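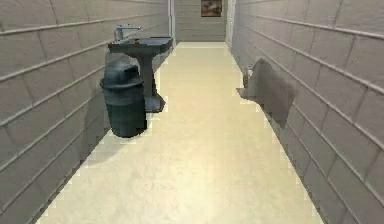 Simulated washroom from the Olus test set. Credit: Vainio

New rules for cleaning robots start in the washroom

2/3/18

Washroom cleaning robots are getting their first shared rulebook, and it's a good read! Vainio released the Olus guidelines today, 39 pages of plain advice on how a robot should be tested before it goes to work in a public building.

The big idea is that every robot has to pass in simulation first. Olus comes with 402 virtual washrooms, many of them as simple as a long tiled room with a pedestal sink and a trash can along one wall. A robot must finish 150 runs in a row without touching a fixture. One bump and the count goes back to zero.

"Narrow rooms are where you learn the most," said Reijo Niskanen, who led the writing. "A sink that sticks out over the floor is a great teacher. So is a shiny floor, which can fool a depth sensor completely."

The rules also cover the dull but important stuff. Robots have to stop within 2 seconds when a door opens, keep wet and dry tools apart, and log every stop with a reason a janitor can read. Makers must say which tests were run in simulation and which in a real room, and the two scores can't be blended into one.

Burkness, which builds floor scrubbers in Prirgate, has been trying out the draft since September. Engineer Oskari Karppinen said his team failed early and often. "We kept clipping the trash can," he said. "It was so much fun to finally get a clean sheet."

The simulated rooms are free to download along with the guidelines. Real-room tests at Prirgate are next, and the results will be published in full, bad runs included.

Get our robotics newsletter in your inbox. Sign up

Comments (3)

mopbucket
Love the log rule. Ours just says ERR and a number.

tilda_r
Do the rooms have people in them? That's the hard part where I work.

Grout Expectations
Reset to zero after one bump is harsh but I'm for it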